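Kan cable task – simulated recordings

README for the student robotics club's cable handling project

The Kan set holds 200 recorded runs of one task: a single robot arm working with a thin cable at a rack on a table. Everything is simulated. The club has no arm of its own this term, so members drive the simulated one from the lab computers and the runs are saved as they go.

The project started in November as a warm-up for the Beston student challenge. Adom Asante built the room and the table, Judite Baptista wrote the recorder, and Rui Simões looks after the files.
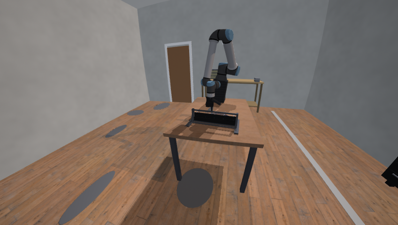 Room view, arm at the rack.

What is in each run

Each run has its own folder. Inside are the video from every camera, the joint positions, the gripper opening and a short text file with the driver's initials and any notes. Joint positions are in radians and gripper opening is in metres. The cameras and the joint log share one clock, so you should not need to line anything up by hand.

Runs are numbered in the order they were saved. Gaps in the numbering are runs that Rui removed after the recorder crashed.

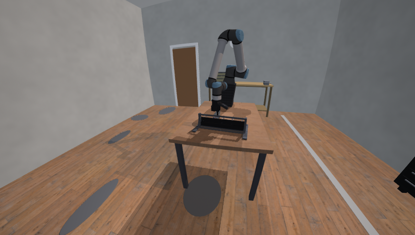
Drivers were 14 club members, most of them in first year. Everyone did a practice session before their runs were kept. Practice runs are in a separate folder called warmup and have not been checked. Please don't mix them in with the rest if you plan to compare results with ours.

Judging a run

Kosmas Lazaridis watched every run and marked it done, partly done or failed. Duarte Pacheco marked a smaller batch again without seeing the first marks. Where the two disagreed, the folder keeps both, and the label file uses the stricter one. 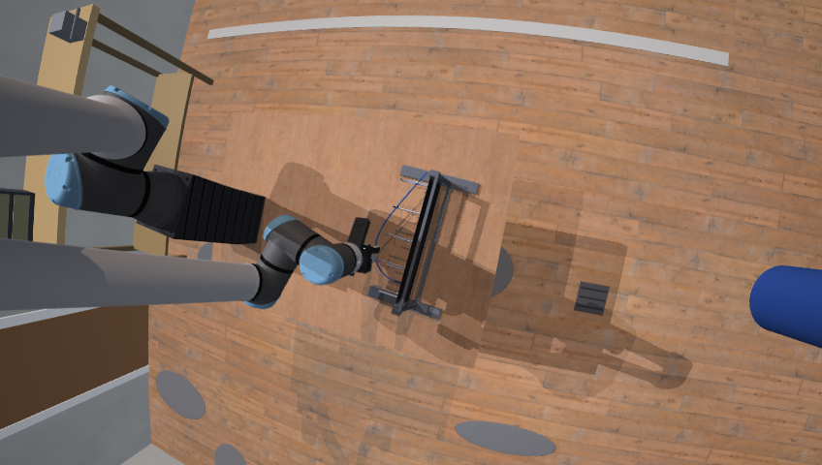

Marking was slowest for the part where the cable is close to the fixture. The colours help a bit: the cable is blue and the rods on the fixture are silvery, so they can be told apart from overhead. The gripper's fingers are small and dark, and the arm throws dark shadows over the tabletop, so check a second camera before you change a label. If you do change one, write your initials beside it.

Cameras

1. Room camera. Shows the arm, the table and the rack together. Good for a quick look through a run, poor for the cable.

2. Overhead camera. Best for seeing how the cable lies beside the fixture.

3. Gripper camera. Round picture with black corners. The cable can be seen between the fingertip pads, but straight lines near the rim come out curved. We have left the video as recorded – correct it yourself if your method needs it.
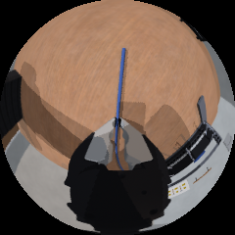 Known problems

The notes files are uneven. Some drivers wrote a paragraph and others wrote "ok".

The first version of the recorder dropped the last 2 seconds of a run if the driver closed the window too early. Affected runs have "short" in the notes.

The simulated cable is stiffer than the one Adom measured on the bench. Don't expect a method tuned on this set to carry over to a real cable without more work.

Using the set

Unpack the archive and run the check script first. It lists missing files and stops if a joint log doesn't match its video. The loader is called Alta and lives in the tools folder. It reads 1000 log rows at a time by default, and you can lower that on an older laptop.

Club members can use the set for coursework and challenge entries. Anyone else, please ask Rui before passing copies along.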